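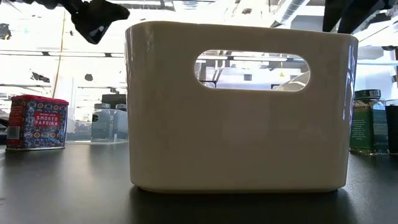
厨房桌子上的东西

大家好，我是 Akihiko Hoshino。中文是我后来才学的语言，写得慢，如果有不自然的地方，请多多原谅。

这一页是我的小相册的一部分，主题是「装东西的东西」，就是盒子、罐子、箱子这一类。我从前在一家叫 Vondley 的包装用品店工作过，每天看纸盒和塑料箱，看习惯了，现在回到家里也还是看。朋友觉得厨房最有意思的是菜，我觉得是装菜和装调料的容器。

这个相册本来写在 Gukico 的旧页面上，后来那边的版面不方便，我就把文字搬到这里，顺便重新写了一遍。最后一次修改是 2019-09-26。

一、红辣椒粉的铁皮罐

左边的方罐是 TRADER JOE'S 的 SMOKED PAPRIKA，中文可以叫「烟熏红椒粉」。盖子是鲜红色，角是圆的；罐身正面是深蓝色，上面有白色和浅蓝色的花纹，很细密。标签上下各有两朵橙色的圆形花。中间的标签也是红色，字是白色，品牌名小，调料名大。我喜欢这样的大小关系，做饭的时候着急，眼睛先要找到的是调料的名字。

罐子的窄的一面是深红色，和正面的蓝色不一样。如果架子上只能看到侧面，也可以凭颜色认出它。我家的调料架很窄，罐子常常要侧着放，所以这一点对我很重要。

关于烟熏红椒粉，我想多写几句。它和普通的红椒粉颜色差不多，可是味道差得很远，有烟的香气，放多了会盖住别的味道。我一般这样用：

烤土豆：土豆切块，先用水煮 5 分钟，沥干，再拌油、盐和红椒粉，进烤箱。先煮一下，外面容易脆。

鸡蛋：煎蛋快好的时候撒一点点，关火以后再撒也可以。红椒粉怕高温，锅太热会变苦。

豆子汤：和洋葱一起下锅，用小火慢慢炒，油变成橙红色就可以加水。

腌鸡肉：酸奶、蒜、盐、红椒粉，放冰箱一个晚上。这个做法是我在 Skurum 住的时候跟房东学的，她用的是很大的勺子，我到现在也不知道她一勺是多少。

保存的办法很简单：盖紧，避光，不要放在炉子的正上方。我以前把调料都放在炉子上面的架子，拿的时候很方便，但是热气会上去，粉末容易结块。后来全部搬到抽屉旁边的架子上，好了很多。还有一个坏习惯，就是直接拿罐子在冒热气的锅上面抖。现在我先倒在小碟子里，再放进锅。

空罐子我不扔。洗干净，完全晾干，可以放茶包、橡皮筋、备用的钥匙。烟熏的味道会留很久，所以放茶包以前，最好打开盖子放几天。我有一次太着急了，结果整整一个星期喝的绿茶都有烤肉味。

二、米白色的大塑料箱

旁边的米白色塑料箱比罐子大得多，表面有光泽。上面宽，下面窄，竖着的角做成圆的。靠近上边有一个长圆形的开口，是提手。

我在店里的时候学到，看箱子先看提手。开口太小，冬天戴手套就伸不进去；边缘太薄，装重了会勒手。这种宽的、两头圆的开口，四个手指可以一起放进去，我觉得是比较舒服的形状。当然，每个人的手不一样，买之前应该自己试一试。

上宽下窄的箱子，多数可以一个套一个，空的时候省地方。它的缺点是底面积小，放满一排瓶子的时候，上面还有空隙，瓶子会往一边倒。我的办法是在空隙里塞一块叠好的毛巾。毛巾以后也用得上，比塞报纸好。

圆角也有好处和不好的地方。好处是容易擦，灰不会躲在角落里；不好的地方是方盒子放进去，四个角总是浪费一点。如果你要装的都是方的东西，例如铁皮罐和纸盒，可以先在桌子上摆一次，看看怎样排最合适，再放进箱子。

尺寸方面，我自己家里的大箱子，长 60 厘米左右的最常用。再长的，一个人搬不动，也过不了我家厨房的窄门。价钱不必太贵。我在 Kubo 的旧货市场买过一个，没有盖子，有几条划痕，一直用到今天。

浅色的箱子容易看出脏。有人因为这个不喜欢，我正好相反，看得见脏，我就会去洗。洗的时候用软海绵和一点洗碗液，不要用钢丝球，有光泽的表面很怕刮。如果有油，先用温水泡一会儿。倒过来晾干，提手的开口附近容易留水，最后用布擦一下。

三、后面的透明容器

罐子和箱子之间，再往后一点，是一个透明的塑料容器，侧壁是斜的。

透明容器我用得最多的是放小包的东西：酵母、吉利丁、小袋的胡椒。这些东西放在不透明的箱子里，一定会忘记，到找出来的时候已经过期。透明的就不会，走过去看一眼就知道还剩多少。

可是怕光的调料不适合放透明容器。红椒粉、姜黄粉放在窗边，颜色会慢慢变淡，香味也会跑掉。所以我的规则是：粉末放铁皮罐，小袋放透明盒，又大又轻的放塑料箱。这个规则我自己也常常破坏，特别是客人要来、时间不够的时候，什么都往大箱子里放，关上柜门再说。

四、深灰色的桌面

桌面是平滑的深灰色，箱子前面的桌面上有影子和淡淡的反光。

深色桌面放浅色的箱子很好看，但是擦起来要耐心。面粉、盐、手印，什么都看得见。我先用干布把粉末扫掉，再用拧得很干的湿布，最后再用干布一次。如果一开始就用湿布，面粉会变成糊，越擦越多。红椒粉更麻烦，碰到水会染色，白色的抹布擦一次就变成橙色的抹布了。我有一条专门擦调料的深色布，挂在水池旁边。

整理调料的时候，我喜欢把所有东西先搬到一张大桌子上，一件一件看日期。我家最多的时候有 70 多个瓶瓶罐罐，其中很多是重复的，肉桂粉竟然有四瓶。每年 11 月我会整理一次，那时候天气冷，开始常常煮汤，正好知道缺什么。

五、几个读者问过的事

有一位读者写信问，铁皮罐的盖子太紧怎么办。我用的是橡胶手套，戴上以后慢慢转动或者往上推，不要用刀撬，铁皮的边会变形，以后就盖不紧。

另一位问，塑料箱有味道怎么去掉。我放过小苏打，也放过咖啡渣，两种都有一点用。最有用的是洗干净，打开放在通风的地方，过几天再看。太阳很强的时候不要晒太久，塑料会变黄变脆。

还有人问我为什么喜欢写这些普通的东西。我想了很久，回答也很普通：每天都用，所以想好好看一看。

下一页我准备写玻璃瓶，特别是 100 毫升的小瓶，装自己做的辣油刚刚好。标签怎样撕得干净，也会写在那里。如果你有好办法，欢迎在页面下面的留言处告诉我，中文、日文都可以，我会慢慢回复。

Akihiko Hoshino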